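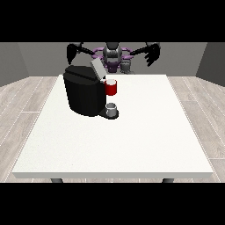 evdale_mornings
My mother-in-law is moving in with us in March, bless her, and she wants to give up her old stovetop percolator for something with one button. I've been reading about pod coffee for days and my head is swimming! She drinks one big mug at breakfast and that's it until supper, so a plain black machine with a red mug next to it on a white table would suit her fine, and I don't need anything that froths or whistles. My worry is the cost of pods. Is it silly for one person?

Posted 22/05/2019

sullholm_kate
Not silly at all. My dad had one for 4 years and loved it to bits (he never did learn to measure grounds, poor man). Buy the pods in boxes of 20 and keep them in a drawer.

Valdis Rebane
I have to disagree a little, Kate, with all respect to your dad. For one mug a day I'd get a small drip maker. You can buy good beans, grind them on the weekend, and it tastes like coffee. The pods always came out thin to me, even on the small setting.

sullholm_kate
Thin if you fill a big mug from one pod, sure! Use two.

Valdis Rebane
And now you've doubled the price :)

ansari55
Does she have trouble with her hands? My aunt does, and lifting a full glass pot was the thing she hated most. We went with pods for that and she's been happy for three years.

evdale_mornings
She does, some mornings. I hadn't thought about the pot. Going to let her try my neighbor's pod machine first and see what she says.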